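Home | News | Features | Workshop | Archive | Subscribe

The arm that passed every test and then pushed through the worktop

A kitchen robot trained in simulation did well for months on screen. In its first week on a real counter it pressed down on a chopping board until something gave. Finding out why took far longer than the repair.

Reading time: 7 minutes

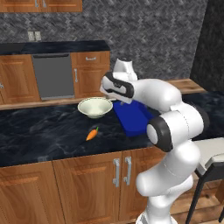
The fault that stopped the Fendeswood kitchen project for most of a spring was eleven millimetres deep. That was the difference between where the control software believed the top of a chopping board to be and where the board was.

Fendeswood is a small company with a workshop on the edge of Skandthorpe. It writes software for robot arms that are meant to help in shared kitchens, mostly in supported housing. The jobs are simple ones: pick up a vegetable, put it in a bowl, move a bowl to the side, clear a board. The company doesn't build arms. It buys them in, and spends its time on the part that decides where the gripper should go and how hard it should press when it gets there.

Nearly all of that work is done in simulation first. A kitchen is drawn up on the computer, with counters, cupboards and a few things to handle, and the arm practises in it. By April the software had been through 3000 practice runs in the latest set of kitchens. It dropped things now and then. It had not once been marked down for pressing too hard.

Then it was moved to the test kitchen, a real one, fitted out in a side room of the workshop. On run 17 the arm came down to pick a carrot off a board, missed the carrot, met the board and carried on pushing. The board split along its length. The worktop under it, a cheap laminate over chipboard, was dented deeply enough to need replacing. One gripper finger was bent. The arm stopped when its own built-in protection cut in, well above the force limit Fendeswood had set in its software.

No one was hurt. The room has a painted line on the floor and people stay behind it while the arm is powered. But the arm is meant for kitchens with people in them, and a hand can be on a chopping board as easily as a carrot can.

Mavis Sorensen, the engineer in charge of testing, stopped all work on the real arm that afternoon. It stayed off for seven weeks.

"The first question was why it went down too far," she says. "The second was why it didn't stop. People kept mixing them up, and we lost days to that."

The first question was the easier of the two. The arm works out the height of a surface from a depth camera. The counter in the test kitchen was glossy and dark, and the camera read it badly, with patches where it got no distance at all. The software filled those gaps by guessing from the nearest good readings, some of which came from the front edge of the cupboards below. The guess came out low. In the simulated kitchens there were dark, shiny counters too, but the simulated camera measured them perfectly. It never had a gap to fill, so the code that filled gaps had hardly been used.

Sorensen's team was able to repeat the error within two days. They put a matt cloth on the counter and the reading came right. They took it off and the reading dropped again.

The second question was harder. Even with a wrong height, the arm should have felt the board and stopped. It had a force limit for exactly that. The log showed that contact had been noticed almost at once, and that the limit had been passed soon after. Then, for a little under a second, nothing happened.

The arm's joints report their load many times a second, and Fendeswood's software reads those figures to work out the force at the fingertips. To keep the readings steady, it averaged them over a short window. In simulation the window was short enough not to matter. On the real arm the messages came over the workshop network, and when the network was busy they arrived in clumps. The averaging code had been written to wait until its window was full. If messages were late, it waited, and went on handing out the last average it had. For that stretch the software was told, again and again, that the gripper was moving freely in air.

"It was doing what it had been written to do," Sorensen says. "I wrote part of it, so I can't complain about whoever did."

In the log, the same force figure appears 229 times in a row. Real readings from a joint are never that steady. Anyone looking at the column would have seen it, but the checks were made by a program that looked only for figures above the limit. A figure that was stuck below the limit passed.

There was a further reason that the simulated runs had given no warning. In the simulator, boards and counters were treated as completely rigid. When a rigid gripper meets a rigid board, the worked-out force jumps up in a single step. The arm went over the limit at once and stopped at once, and the run was scored as a clean stop. A real board on a real worktop gives a little. The force builds up more slowly, and the arm has further to travel while it does. So the simulated contact was easier to detect than the real one, and the team had been treating it as the harder case.

Blackwood, the housing provider that was due to take the first arm, asked for an outside review before it would go ahead. This was carried out by Beltar, a two-person safety consultancy, which spent three weeks reading logs and talking to staff. Its report is short and does not make much of the damage. Most of it deals with how a test result is described.

Beltar went back through the simulation records and found 1013 runs in which the gripper had touched the board or the counter when it wasn't supposed to. All had been filed as successes, as the arm had stopped in time and gone on to finish the job. The report says they should have been filed as unplanned contacts, each with a note of how far out the height had been. A reader of the old summary would have thought the arm rarely touched the counter by mistake. It did so in about a third of its runs.

Sorensen accepts that. She had seen the summaries and hadn't asked what counted as a success.

The changes made since then are mostly plain. If a force reading is older than a fixed age, the arm stops, whatever the reading says. If a reading doesn't change at all over a set number of messages, it stops for that as well. The arm's own force limit, which had been left at the maker's setting, is now set low, so that it acts first if the software is slow. The network cable for the arm no longer shares a switch with the office.

On the camera side, gaps are no longer filled by guessing. If there is a hole in the readings near the place where the gripper is heading, the arm halts above the surface and comes down the last few centimetres at a crawl until it feels something. This makes every pick slower. Blackwood was asked whether residents would mind and said they would not.

The simulated kitchens have been changed too. Counters and boards now have some give in them. The simulated camera loses readings on dark and polished surfaces, and messages are held back at random and then released together. When the old software was put through the new kitchens, it failed within the first hour, in much the same way as it had in the test room.

That last test mattered more to Sorensen than the fixes did. "If the simulator can't show me the fault I already know about, I don't trust it on the ones I don't," she says.

Some matters are still open. Beltar wants the arm tested with a soft dummy hand on the board, with the force measured under it, and the equipment for that has been ordered but hasn't come. There is disagreement in the workshop over how slowly the arm should move when its camera readings are good. Sorensen would like the crawl used every time. Others think it will make the arm too slow to be any use at mealtimes.

The arm in the side room has been running again since early summer, on a new worktop of the same dark gloss finish. The split board is on a shelf by the door, with the run number written on it in marker pen. Blackwood has put back its start date and has not set another.

Published Jul 4, 2022

Related features

When the sensor says nothing is wrong
Setting force limits on second-hand arms
Glass, chrome and wet floors: what depth cameras miss
Reading a test log line by line
Letters: should a helper robot ever be fast?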